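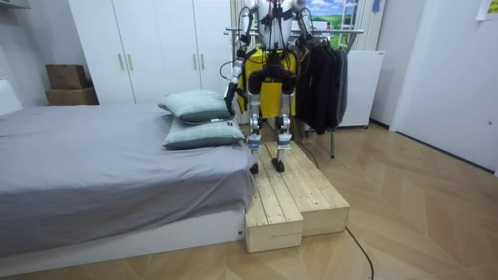

Figure 4.1 A bedroom with a stepped platform of pale pine boards set against the bed.

Chapter 4
Steps, Platforms, and the Height of a Bed

When my grandmother moved to the house in Prorthorpe, she brought along a bed so high that she had to take a little run at it every night, and for years the whole family thought this was simply how she liked to go to bed (she did not!). One Sunday my uncle Anselmo Londoño came over with a load of pine boards and built her a step, and I still think of that step whenever somebody asks me why a book about bedroom furniture should spend a whole chapter on something you only put your feet on.

So let us spend a chapter on it, and take our time. In Chapter 3 we worked on frames and slats, and you learned to measure a bed from the floor to the top of the mattress with somebody sitting on it. Keep that number handy, for we will need it again and again.

The platform in Figure 4.1 is made as two box-like blocks side by side, one lower and reaching farther forward, the other set back a little. Look at the knots and the grain, which have been left plain, and at the seams between the planks on the front faces. Pine is a friendly wood for a first project. It is light to carry and easy to cut, though it dents if you so much as drop a hammer on it, and my students Jabari Mbwambo and Tumaini Lukumay will tell you that I have dropped plenty.

By the end of the chapter you will be able to choose boards for a platform, lay out the top so that the strips run evenly, join two blocks so they do not creep apart, and decide whether to leave the wood bare or give it a coat of something. We will also talk about rugs, bare feet, and splinters, a subject on which I have strong feelings.

Before you read on, go and stand beside your own bed. Sit down, get up again, and notice where your heels land. Write it in your notebook, and then turn to Section 4.1, where we begin with the boards.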